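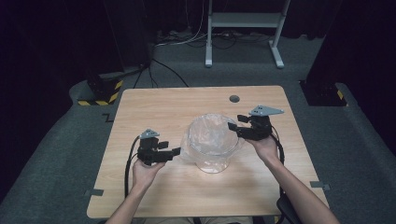
Berkgate opened its packing hall to visitors on Feb 10, 2023. We went in a group of 6, mainly to look at the bench work: lining rigid vessels with film bags ahead of filling. The hall supplies Flasia and two smaller customers with short runs, and most of the lining is a bench job.

The vessels on our bench were clear glass, rounded in the body and slightly narrower at the base. The bag goes in first and the surplus film is brought up over the rim. With a transparent bag the creases at the top are easy to see, and the rim looks cloudy where the film bunches. Berkgate accepts creasing at the rim. Film folded under itself at the base is rejected, as it takes up volume and traps air. A normal run is 600 vessels, with a check after every 90.

The tables got less attention on the tour than they deserved. They come from a joinery called Simões, with light wood-grain tops and a small round grommet hole near the far edge. The finish is satin. Under the hall lights it still throws a pale patch of glare in the middle, which makes clear film hard to find when it is lying flat.

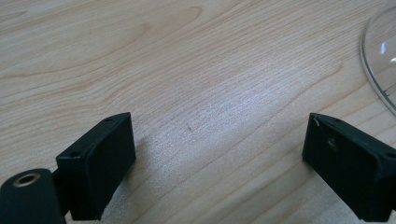 Are the tops treated between runs?

They are wiped down after each run and re-oiled every August, with a product from Flamau that needs 4 hours before the table goes back into use.

The tour ended at the loading door. Visitor passes are returned there, at the hatch on the left.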